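Help wanted: gripper comparison trials, bench operators (paid, part time)

Stollumance, Silgate site

We need people for the next round of gripper trials and we need them soon. Start is April, first shifts as early as we can get you through the door. No degree needed. No robot experience needed either, though it helps. Steady hands, patience, good notes.

What it is

Project Drurkar. Two arms at one bench, different grippers, same tray of parts. We want to know which fingers pick what, how often they drop it, and what an operator has to do to get a clean grasp. You drive the arms from a handheld controller. Between runs you reset the tray and fill out the run sheet. Then again. It is repetitive, please read that sentence twice before applying.

Parts so far are mostly small stuff that rolls, tips or hides under other stuff. Toy bricks and batteries in a blue tray, mixed together, some bricks upside down. Bricks with the hollow side up are a different problem from bricks with the studs up, and a battery under a flat plate is a different problem again. We log them separately. Pads with the diamond grip pattern are up first, then we go on to the smoother sets and the long fingers get their own block.
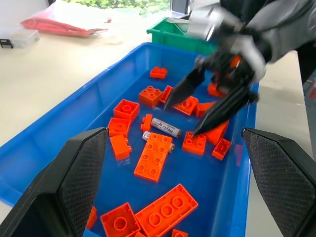
What you'd do on a shift

- Check both arms home correctly, check the wrist camera is giving a picture
- Load the tray to the layout on the card (or scatter, if the card says scatter)
- Run the picks, 28 per block
- Mark each one: clean, regrasp, drop, or abort
- Swap finger pads when the block is done. Hex key, takes a few minutes, we show you
- Note anything odd. Slipping, a squeak, lag on the controller, a finger that closes late

Also some controller comparison later on. Same picks, two handhelds and a foot pedal, and a short form on which one made your wrists hurt.

Hours and pay

Shifts are 4 hours, morning or afternoon. Morning starts 8:30, afternoon 1:15. Up to 3 shifts a week per person, we don't want tired operators in the data. Pay is $19 an hour, training shift is paid the same. Parking is free, use the lot behind the loading dock and not the front one, the front one tows.

You should

- Be 18 or over and allowed to work in the US
- Be able to tell orange from red and read small print on a label, glasses are fine
- Be OK sitting or standing at a bench for most of a shift
- Write legibly!! Or type, there is a tablet, but the tablet is slow
- Keep hands out of the work area when the arms are live. This one is not flexible, you get sent home

Nice to have

Gaming, RC models, sewing, assembly line, dental lab, anything where your fingers did small careful things for hours. Left handed people please apply, we are short on left handed people. If you did the earlier Nguyen Hall sessions you can come back, but say so in your message so we can put you in a seperate group.

What we record

Arm positions, gripper force, video from the wrist cameras, and your run sheets. No sound. The wrist cameras look down at the tray, your hands might show up during resets. You sign a consent form on the first day and can pull out at any point, you still get paid for the hours done.

How to apply

Send a short message through the jobs form on the Silgate page. Put DRURKAR in the subject line or it goes to the wrong inbox. Tell us:

- which shifts you can do
- left or right handed
- any hand or wrist injury in the last year
- one line on why you wont get bored

No cover letter. Resume optional, we probably will only skim it. Tryout is half an hour at the bench with one arm, and we let you know by the next day. Spots get filled as people pass the tryout, so sooner is better.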